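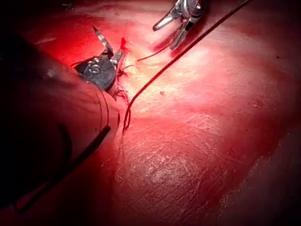

When are the 2018 dues payable? Members have until the end of the January billing period, and the office takes checks or cash.

Storkelcombe Community Garden – Minutes, Jan 29, 2018

Present: Aileen Evangelista (chair), Kristine Dela Peña, Leonora Dela Peña, Geeta Dixit
Apologies: Honeylyn Espiritu

1. Minutes of the last meeting were approved with one correction – the hose reel is at the Eide gate.

2. Plots. 76 plots are renewed. Geeta has written to the holders who have not replied. 2 plots by the north fence stay closed until the drain is fixed.

3. Water. Kristine read out the quote from Stedel for a new standpipe, $140 with fittings. Leonora asked if the old valve could be kept. Kristine will ask them. Agreed to go ahead up to that amount.

4. Compost. Gelar can deliver 100 bags in spring. Aileen wants them stacked on the far side of the shed this time, clear of the path.

5. Any other business. Gate code to change. Geeta to send it out by email.

Meeting closed at 8:40 p.m.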